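# Ralleo Air Day adds second flying window, moves crowd line back

The Ralleo Air Day will run with two separate flying windows this summer, split by a midday break for local traffic at Radov Field. The revised schedule was posted in February along with a new site plan that moves the crowd line 15 yards farther from the main runway.

Under the old format, all displays were flown in one block that started at 1 p.m. and ran until late afternoon. The field was closed to other aircraft for the whole of that time. The new plan sets a morning window from 10:30 a.m. to noon and an afternoon window from 2 p.m. to 4:30 p.m. Between the two, the runway reopens to based aircraft, visiting pilots with a confirmed slot, and the fuel truck.

Hemant Mishra, the flying display director, said the change came from a review of last year's holding times. Several acts were fueled and ready well before their slots, and two of them shortened their routines to stay inside their reserve limits.

"A piston aircraft that sits on the taxiway in July with the engine turning gets hot, and the pilot has fewer choices," Mishra said. "We would like the wait to be short enough that the routine they briefed is the routine they fly."

The runway at Radov Field is 3,806 feet long, with a paved surface and a grass overrun at the east end. That length rules out most jets. The program will again be made up of piston aerobatic types, light warbirds, gliders on aerotow, and one helicopter. Any jet in the program will arrive from another airport, display overhead, and leave without landing.

Wind limits are unchanged. Solo aerobatic acts may be flown with a crosswind up to the limit set by each pilot in the written briefing. Formation acts need the agreement of the formation leader and the display director. Gliders go first in the morning window, when the air over the field is usually calmer, and the tow plane will use the grass strip on the north side so the paved runway stays clear.

The crowd line shift affects the layout of the whole south side. Food stands and the static park move back by the same distance, and the first row of parking has been given up. The static park will hold fewer large aircraft as a result, though the organizers expect to fit in the same total by parking light types nose to tail along the fence.
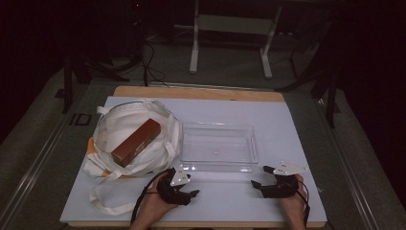
Pramila Chaturvedi said the extra distance would cost little on the aerobatic acts but would be noticed on the low passes, and asked that the display line be marked with panels the crowd can see too. She also asked for the midday break to be announced over the speakers well ahead of noon — last year a gap of a few minutes was enough to send people toward the gates.

Mishra said panels would be placed at both ends and at the center of the display line. They are meant for the pilots, but will be visible from most of the south side. The announcer will read out the schedule before each window and again at 11:45 a.m.

Radio procedures have also been revised. Display traffic and arriving visitors shared one frequency last year, and pilots reported blocked calls during the busiest part of the afternoon. This year the display director will have a separate frequency, and visitors will stay on the normal field frequency until parked. Pilots who want to fly in must book a slot and arrive before 10 a.m. or during the break. Aircraft without a radio will not be accepted on the day.

Visiting pilots should plan their approach by way of Pant, where the reporting point is the water tower north of the highway. From there they join downwind at pattern altitude and follow the instructions of the ground crew after landing. Departures will be held until the end of the second window, except for those cleared to leave during the break. No overnight parking is available on the grass next to the static park.

Drivers coming from the west are asked to use the Presen road entrance. The south gate will be open to exhibitors, crews, and emergency vehicles only. Parking opens at 8 a.m., with 429 spaces on the hard surface and the rest on mown grass. If the grass is too soft, it will be closed and a shuttle will run from the Presen fairgrounds.

The rain plan is simpler than before. If the cloud base is too low for the full routines, pilots with a flat display on file will fly that version in the same slot. If the base is too low for flat displays, the window is canceled and its acts are not carried over. The decision for the morning window will be made at 9:30 a.m. and for the afternoon window at 1:15 p.m. — both will be announced on site and posted at the gate.

The pilot briefing is at 8:45 a.m. in the main hangar. Attendance is required for anyone flying in either window, including the tow pilots. A late arrival may be briefed alone by the display director, but will be moved to the afternoon.

Display pilots who have not yet sent in their routine drawings and proof of insurance have until the end of April to do so. The list of confirmed acts will be posted in May.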